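Lindari Finishing Workshop
Bench notebook, coatings section
16 Jan 2018

Subject: yellowing of white topcoats on painted bedroom furniture, continued from the July entries.

The panels placed on the south windowsill in July were taken down this morning and compared with their companions from the dark cabinet. Each panel was wiped with a dry cloth before comparison. The masking strips were removed last, so that the covered portion of each panel could be judged against its own exposed portion.

Results by coating:

Vukola water-based white, satin. No difference between exposed and masked portions that two readers could agree upon. The panel from the dark cabinet is likewise unchanged.

Vrabec oil-modified white, satin. The window panel is close to its original color. The cabinet panel has turned a distinct cream. This agrees with the general rule that oil-based whites yellow in the dark and recover in part when returned to daylight. Customers report the same effect behind framed pictures and inside closed cupboards, and usually take it for staining.

Shop-mixed white under clear lacquer. The worst of the set. The color coat appears sound, and the change seems to lie entirely in the clear coat above it. One corner was cut back with 3000 grit to confirm this, and the white beneath is clean.

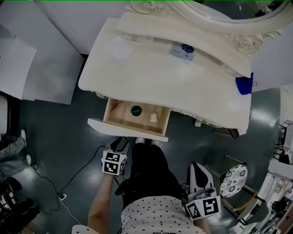
White vanity with carved rose ornament, drawer open.

Carved work remains the principal difficulty with any white finish. A flat panel receives an even film. A scroll or a petal does not: material drains from the high points and collects in the recesses, and the thicker film is the first to show a change of color. The effect may be mistaken for a deliberate antique glaze. It should be recorded on the job sheet at intake, in daylight, with the customer present if possible. At least one dispute last year could have been avoided by a single line in the condition report.

For this reason the section recommends that test panels no longer be flat only. A short length of carved molding is to be coated alongside each panel, from the same cup and on the same day. Offcuts from the Trerau job are suitable and are in the lower rack, end grain already sealed.

Film build was discussed again. The present practice of two full coats over primer is retained for tops. For aprons, legs and mirror frames, three thin coats are preferred, with a light rub between them on the flats only. Abrasive pads are not to be used on carved ornament. A stiff brush is sufficient to remove nibs.

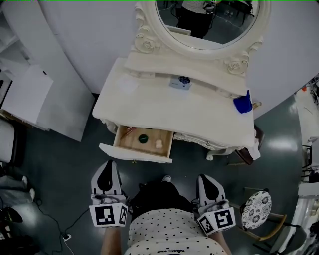 Notebook IV, page 254

Knots and tannin. The panels with bare pine under the primer show faint brown halos through the oil-modified white and, to a lesser degree, through the Vukola. These are a separate fault and are not to be counted as yellowing. The distinction is simple enough in practice: tannin follows the grain or the knot, whereas yellowing of the film follows the light. Shellac primer was effective on every panel where it was applied. It was omitted from the second batch by oversight, and the readings for that batch are to be struck out.

Spray room conditions. Relative humidity stood at roughly 60 percent through most of the second batch, higher than the section would wish. Two of the satin panels dried with uneven sheen. They have been kept, as the color readings are still of use, but they should not be shown to customers as samples of sheen.

Cleaning trial. A set of spare panels was washed with dilute neutral soap on a cotton cloth, 300 strokes each, rinsed and dried. The lacquer took this well. The oil-modified white lost a little sheen at the center of the stroke. The Vukola was softened slightly where the panel had cured for less than a month and was unaffected where it had cured longer.

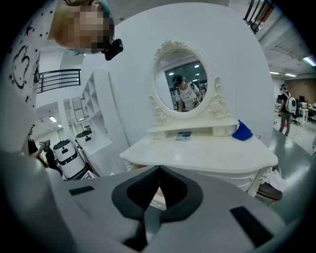
The care leaflet should therefore state a full month before any wet cleaning of water-based finishes, in place of the two weeks now printed. Dyed cloths and rubber feet are to be kept off new white paint for the same period, as both may mark a soft film permanently.

Outstanding: relabel the dark cabinet by shelf. Coat new panels and moldings once the humidity has come down. Ask Vrabec whether the oil-modified white has changed in formula, the new cans being thinner at the same temperature. The clear lacquer is not to be used over white until the next set has been read.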